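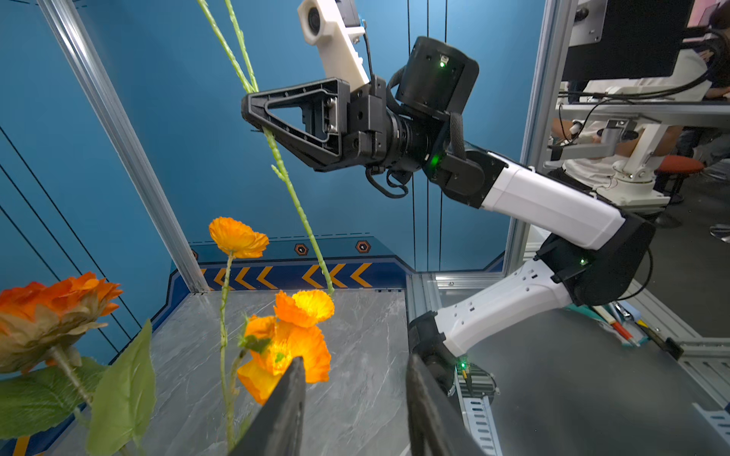

Chapter 7
What a Success Rate Leaves Out

Most papers on robot learning carry one number that everyone quotes. A policy finished the task in so many trials out of so many, and the rest of the paper is read in the light of that figure. In this chapter we take one such number apart. We chose flower handling with two arms because the task is easy to picture and very hard to score.

The study we follow is the Falolach benchmark, run at the Jernen lab. Two arms share an enclosed table. One holds an artificial flower by its stem while the other arranges or passes the blooms. The policy under test, called Quartey, was trained on demonstrations given by people working the arms remotely. The authors report that it completed the task in up to 18 of 40 trials, depending on the stem.

Read that sentence again with a pencil in your hand. "Up to" means the best stem. What happened with the worst one? The report gives a range in an appendix table and no account of how the stems were picked. A long, thin stem with leaf nodes and a side branch is a different problem from a short straight one. The gripper has to close on something narrow, and the fork may catch on whatever is nearby. If the test set leaned toward easy stems, the score tells us about the test set.

Then there is the word "completed." The authors judged each arrangement with a measure they call Flullness, which compares the spread of the blooms with a reference bouquet. It sounds objective. But the reference was made by the same people who gave the demonstrations, so a policy that copies their habits – good or bad – will score well. Two raters from outside the project would have been a cheap check. None were used.

Fabric flowers raise a further question. They bend and spring back, and they don't bruise. A grip that crushes a real poppy stem can pass without notice on an artificial one. We have no quarrel with using them, and a lab that needs the same flower on every trial has little choice. Our quarrel is with the title of the paper, which promises "delicate" handling that was never measured.

None of this makes the result false. Getting two arms to work near each other over a small table is real work, and the wrist cameras have to cope with petals and fingers blocking the view.

7.1 Counting trials

Before we can say whether one policy beats another, we need to settle what a trial is. Suppose an arm drops a stem, picks it up again and finishes. Some labs count one success. Others count a failure and a restart.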